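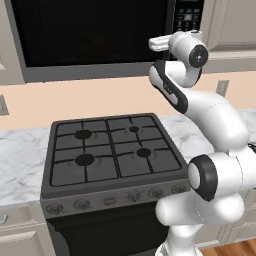 Wrist view on simulated kitchen cell: gripper blocks lower edge

2 min read
Filed under: Robot Cells > Setup and Calibration

Pedell Training Lab
Our department maintains a simulated kitchen cell (Urkance arm, range, over-the-range microwave) for operator instruction. The arm itself behaves correctly and reaches the lower right corner of the microwave keypad without fault. In the wrist view, however, a flat grey band covers the full width at the bottom, and the stovetop and the copper-coloured bowl both appear steeply tilted. Kindly advise whether the camera mount has been entered incorrectly. The scene file is number 353.

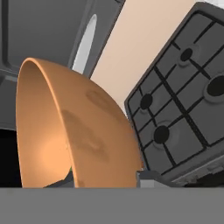

Last modified: Apr 20, 2023

Doucette Technical Services
The band is part of the gripper. Its upper edge is straight and parallel to the bottom of the view, so I would not suspect an error in camera roll. The tilt follows the wrist. Command the wrist level above the centre of the range and look again – if the grate then sits square, the mount rotation is correct and should be left alone.

To reduce the band, move the camera outward along the flange axis in small increments. Save the mount file under a new name first. Recordings made with the former offset should be kept in a separate folder. We neglected this in March and had to re-label 3,120 episodes.

Tredska Users Group
Please also check the near clipping distance. Ours was at the default and we simply cropped the bottom rows, which was adequate for our purposes.

Recent items
Resetting joint limits after a scene import
Oven door hinge does not return to closed
Wrist and fixed cameras out of step after 900 frames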